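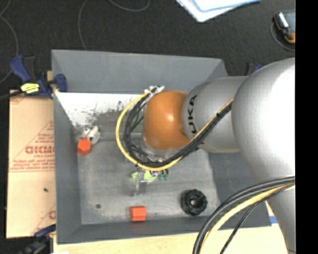

How Does a Robot Learn to Pick Things Up?
By the Learning Office, Clarkcombe Science Center
March

A robot arm does not know how to pick up a block until a person shows it. At Clarkcombe, there are 2 ways to do this.

The first is teaching by hand. A trainer holds the arm and gently moves it to the block. The computer remembers each bend of the joints.

The second is remote control. The trainer moves a controller, and the arm copies the motion – a little like a puppet, but with no strings.

One try is never enough. In the Seradska project, trainers repeat each task 24 times, with the objects in new places. The computer then studies every try and looks for what they share.

Small objects in a bin are a hard test. Some have flat sides and some are round, and one may lie partly under the gripper where it is difficult to see.

Last updated: March, 10 a.m.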